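February 2019
By Neema Owino

Wanted: part-time sorter for the lost property office, Itmont Bus Station

The lost property office at Itmont has 969 items on its shelves and one employee, Nassoro Sang, who would like a day off before May. We are looking for a second person, four mornings a week.

You will log what the drivers bring in, answer the phone, and tell people kindly that we do not have their umbrella. We have 126 umbrellas. Theirs is always a different one. 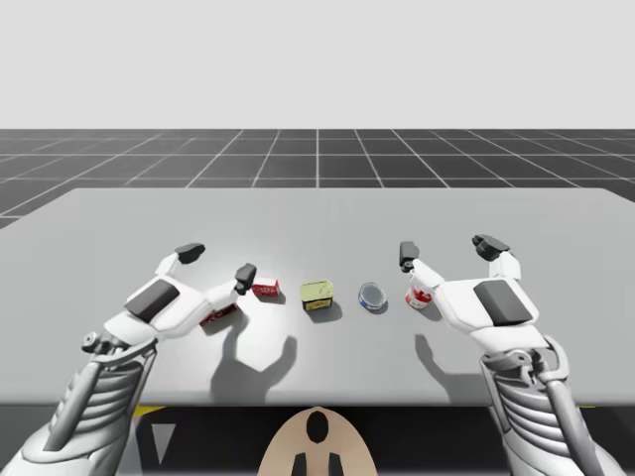 Small objects in a row on a gray tabletop.

You should be able to lift a suitcase, write a label someone else can read, and keep a straight face when a caller describes his teeth. Experience in retail helps. So does having raised teenagers.

Items are kept for 60 days and then go to the Mrema Street thrift store, where their owners sometimes buy them back. Pay is hourly and modest. The radiator works on one side.

Send a short letter to Nassoro Sang at the station. Please don't leave it on the bus.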